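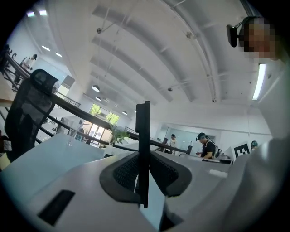 4. Fitting the pads and checking the grip

This section covers the hand-held gripper only. The head strap is in section 5 and the marker boards are in section 6. If you are building from the Grumotura parts list, you should by now have a closed housing, a working slide and the two pad carriers, still bare.

You will need:
The two black textured pads
The centre plate
Four short screws from bag C
A 2 mm hex key
Isopropyl alcohol and a lint-free cloth
400 grit paper
A steel rule

CAUTION: Take the battery out before you start. The slide can close without warning if the trigger is touched, and it will pinch.

4.1 Prepare the carriers

1. Lay the gripper on its back on a folded towel. The light-coloured housing marks easily.

2. Rub the inside face of each carrier with the 400 grit paper until the shine has gone. Keep the strokes in one direction.

3. Wipe both faces with alcohol and leave them for 25 minutes. Don't touch them again with bare fingers.

Note: Carriers printed before May have a small ridge along the lower edge. Sand it flush or the pad will lift at that corner.

4.2 Fit the pads

4. Find the arrow moulded into the back of each pad. It points to the tip.

5. Start the pad at the root of the carrier and roll it on towards the tip, pressing as you go. If you get a bubble, peel back to it and roll again. A pad can be lifted once. After that the adhesive is spoiled and you will need a new one.

6. Do the second pad the same way. With the slide fully open, the pair should make a wide V when you look down from the handle end.

7. Leave the pads to set overnight. Do not clamp them.

4.3 Fit the centre plate

The plate stands upright between the pads.

8. Drop the foot of the plate into its slot and start all four screws by hand.

9. Stand the rule against the plate and square it up to the housing.

10. Tighten the screws a little at a time, working corner to corner. Stop when they are snug. The inserts are only pressed into plastic and will pull out.

11. Open and close the slide slowly by hand. Neither pad should rub on the plate. If one does, slacken the screws, shift the foot away from that side and go back to step 9.

CAUTION: The edge of the plate is thin. Wear safety glasses when working close over it, and don't carry the gripper with the plate towards your face.

4.4 Set the travel

12. Refit the battery and hold the power button until the light stays on.

13. Open the Irkness utility on your computer and choose Travel, then New.

14. Squeeze the trigger fully and press Store. Let it go fully and press Store again.

15. Read the two values. The closed value should be below 40 and the open value above 400. If they are the other way round, the sensor plug is reversed. Switch off, take the battery out, turn the plug over and repeat from step 12.

16. Press Save. The utility does not save on exit.

4.5 First use at the bench

Clear some desk space before you try it. Move drinks and plants well back, and push chairs in so the person holding the gripper can step sideways without looking down. In a shared workshop, tell the people at the next desks that you are about to start.

17. Hold the gripper in your usual hand with your elbow off the desk.

18. Pick up a sheet of folded card, lift it to chest height and put it down. Repeat with something soft, such as a sponge.

19. Pick up a dry plastic cup. It should not turn between the pads. If it does, clean the pads with a damp cloth, let them dry and try again. Don't use alcohol on the gripping side, as it hardens the surface.

20. Play back the recording in the utility and check that the travel line moves smoothly from one end to the other. A flat patch in the middle usually means the magnet is loose on the slide (see 3.6).

Note: If a marker board is in use, stand it upright and keep it still until the recording has ended. Moving it part way through means starting again.

4.6 Looking after the pads

Keep the gripper out of direct sun and store it with the slide open. Replace both pads together, even when only one is worn. Zistitz pads and Omoregie pads are the same size but differ in thickness, so don't mix them, and repeat 4.4 if you change from one to the other. Part 58 in the spares list is a pair with fresh adhesive.

Section revised 2026-04-21 by Aleksandra Malinowski. Steps 9 to 11 replace the old shim method.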